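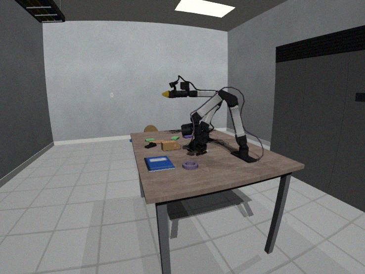
Two arms and a tableful of clutter, in simulation.

I have spent most of this summer arguing that the dullest result in our field is the one I like best, so let me try it in print. Policies tested in a good simulated room now rank in nearly the same order as they do on the real bench. The scores themselves are still off, sometimes badly, but the order holds, and I think that is wonderful!

Our own comparison was small. Areti Stefanou took 17 policies, ran each one in the simulated room and again on the Dranitz bench, and put the two lists side by side. Only two policies swapped places. Both were near the middle, where I would not have trusted the real trials to separate them either.

People tell me this is bookkeeping. I disagree, and quite cheerfully. A full round on the bench at Dunmore used to eat 3 days, with someone standing by to put the tape and the notebook back where they started. (I was often that someone.) In simulation you can reset a table as often as you like, change the light, shift a box by a finger's width and ask the same question again.

The wrist views are where I changed my mind. I used to think the view over the table mattered most and the rest could be rough.

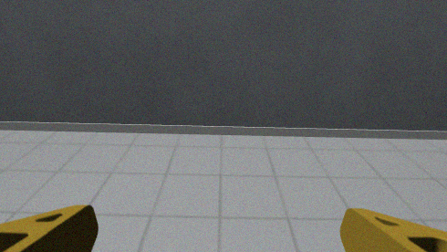

Then Joanne Bellamy spent June on grain and floor tiles, of all things, and left the objects alone. The ranking got better. A policy sees a great deal of plain wall and floor in its working life, and if those look wrong to it, it can go astray well before it reaches for anything. I would never have guessed that grout lines deserved a month of a clever person's time, and now I would happily give them another.

There are limits, of course. Soft things are still poor, cables are worse, and our ranking says nothing about a task we have not built. I would not ship a policy on a simulated score. But I would use one to decide which 3 of the 17 are worth an afternoon on the real arms, and I wish more groups would publish both lists, swaps included.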